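How I Finally Stopped Forgetting Cards (and Other Greeting Habits From My Kitchen Drawer)

I used to be the person in the greeting card aisle at 8 in the evening, picking through whatever was left and paying way too much for a glitter owl. Then I'd get home, find no stamp, and the card would sit in my bag until it was too late to send. If you know that feeling, pull up a chair! I've been doing it differently for a few years now, and most of what I do takes very little time once it's set up.

Buy for the year, in one go

Every November I sit down with the family calendar and write out who needs a card in the coming year. Birthdays first, then anniversaries, then graduations and babies (the babies I can only guess at, so I keep a few blank ones with ducks on them). My list comes to 30 cards, and I buy them in one trip. I like the plain ones from Grullside, the thick cream stock with nothing printed inside, and I fill in the gaps with whatever makes me laugh.

Blank inside is the big thing for me. A printed verse never sounds like me, and then I feel I have to write around it. With a blank card I can write two lines and be done.

Write the date to mail on the sticky note, not the birthday

I put a small sticky note on the front of each envelope with the day it has to go in the mailbox. For family close by that's 3 days ahead. For my cousins in Lurley it's 8, and even then I hold my breath. File them in mail-by order and you only ever have to look at the front one.

Peel the note off slowly, by the way. Some of the cheap ones take the top layer of the envelope with them.

What to write when your mind goes blank

I keep a page in the back of my recipe notebook with openings I can steal from myself. A few of them:

I still tell people about the time you...
I hope somebody else does the dishes today.
You were on my mind this morning and then I remembered why!
Another year and you still make the best potato salad.

After the opening I add one thing that really happened between us that year, even a tiny one. A shared parking ticket, a movie we both hated. People keep those cards — my aunt has one on her fridge that is mostly about a broken zipper.

For sympathy cards I go shorter. I say I'm sorry, I say the name of the person who died, and I offer something small I can really do, like bringing soup on a certain day. I write these on scrap paper first, every single time.

Pens, smudges and the glossy card problem

Gel pens are lovely on cream stock and a disaster on glossy. I've ruined enough cards with the side of my hand to be stubborn about this now. For glossy insides I use a fine permanent marker, leave the card open on the counter, and go make tea. If you already have a smudge, a tiny sticker covers it. I have a sheet of gold stars just for that.

Envelopes from the Dinu sets I bought last year have a gum strip that barely holds, so those get a strip of washi tape across the flap. It looks like I did it on purpose.

Where it all lives

For ages everything was in a shoebox, and the scissors were always at the bottom. What I wanted was to have ribbon, tape and scissors up where I could grab them, with the desk left clear for writing. A pegboard and a few hooks will do that for you, and you can move things around when you change your mind (I change mine a lot).
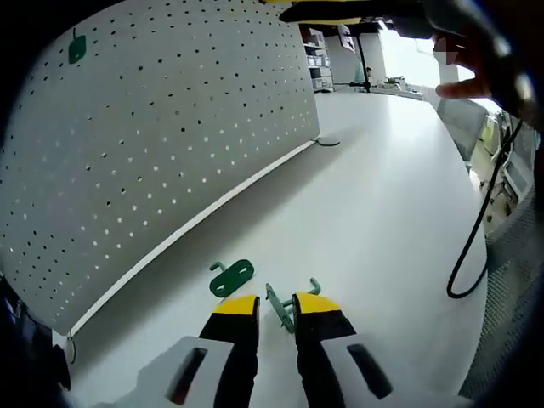 Green hooks in the first one, white perforated panel in the second.
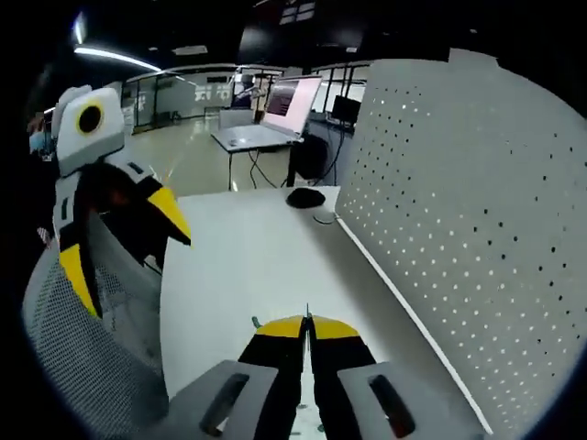 My ribbon goes on a dowel, widest spool at the left. Scissors get a hook to themselves, and the washi tape hangs on whatever is free. The cards stay in a lidded box, in their mail-by order, away from the window. Cream stock goes yellow in sunlight faster than you'd think, and I lost half a pack that way.

Stamps I keep inside the box lid in a little envelope taped down flat. I buy 30 when I buy the cards, so the two run out together, more or less. If you send square cards, check the postage before you drop them in. Mine cost extra and I found out when two came back!

Last small thing. When a card goes in the mail I put a check mark on the calendar right away, in red. I once sent my neighbor two birthday cards in the same week with nearly the same joke in both. She put them side by side on her Senel bookcase, and they were still up at Easter.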